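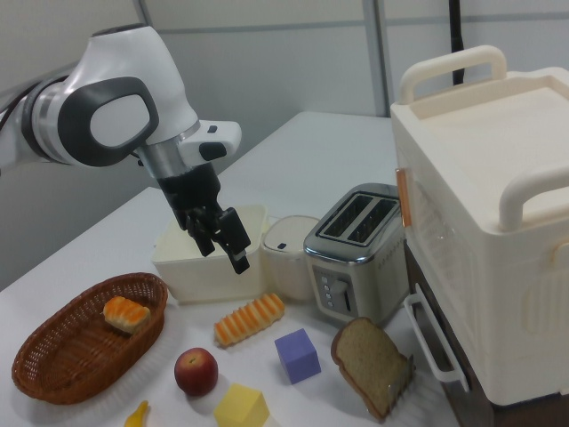
My first time selling at a craft market

For two years I made small pouches and needle cases from old clothes, and I gave them all away. My sister-in-law has seven of them. In spring she told me to stop giving and start selling, and she sent me the form for the summer market in Dratitz. I filled it in the same evening, before I could change my mind.

The form asked for a name of the stall. I did not have one. I wrote Kodow, because this is the word my grandmother used for her button box, and I have never heard it from any other person. Now it is printed on 49 paper tags and I cannot change it anymore.

What I made

I decided to bring only three kinds of things: zipper pouches, needle cases, and flat bags for knitting needles. All of them are sewn from used fabric. Most of it is men's shirts and bed sheets, and the linings come from one very large curtain. I like shirts the best. The cotton is already soft, it does not shrink anymore, and if you cut carefully you can keep the front pocket and use it as a pocket on the outside of the pouch.

The zippers were a problem. I ordered a big bag of them from a shop called Wuvier, and the color on the screen was a warm gray. In my hand it was closer to purple. I was upset for one evening. Then I put them next to the blue striped shirts and they looked quite good, so the blue pouches got the purple zippers and I bought other ones for the rest.

I sewed every evening through June, after dinner, until my neighbor downstairs turned off her light. My machine is loud and I think this is a fair rule.

The day of the market

We could start to set up at 7 in the morning. I had a table of two meters, one bed sheet as a tablecloth, and a wooden clothes rack that I borrowed. I had practiced the table at home on the floor, but on the floor you look at everything from above. On the real table the pouches were lying flat and a person walking past could see only their edges. I turned over two shoe boxes, covered them with fabric and put the pouches on them standing up. It was much better.

The stall next to mine was Carrillo, a couple who make ceramic cups and plates. They have done many markets. They gave me a clamp for my tablecloth when the wind came, and they told me to stand up when somebody is looking, but not to talk in the first moment. This was hard for me. When I am nervous I explain things, and I explained the curtain to the first four visitors before they had even touched anything.

From 10 until noon I sold almost nothing. People touched the needle cases and said they were sweet, and went to eat. After lunch it changed completely and I do not know why. One lady bought five pouches at once for her choir friends. A boy with his own coins bought the smallest needle case for his pencils, although pencils do not fit in it very well. I told him this and he bought it anyway.

The money

I know that many people who write about markets do not tell the numbers, and I was always looking for them. I took in 358 in total. The table cost 60, and for zippers, thread and tags I had paid 85. The fabric was nearly free. So I was left with 213, and if I divide this by my evenings it is a very small salary. But I had expected to bring everything home again, and I came back with one bag that was less than half full.
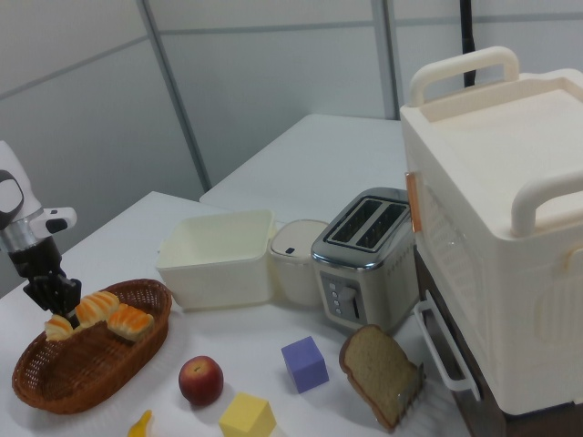
Would I do it again?

I have already asked for a table at the autumn market, this time on the side without the wind.

For the next time I want to change a few things. The prices must be on the tags, in big numbers, and not on a list at the corner of the table. I need more coins. I had only large bills in my cash box, and the Carrillo couple had to help me twice. I will also make fewer flat bags for knitting needles. I sold one, to another seller.

I would like to try a glasses case too, with a firm lining. My first one came out crooked and now holds my scissors. If you have a pattern for one that closes without a magnet, please write it in the comments. I still have a lot of curtain.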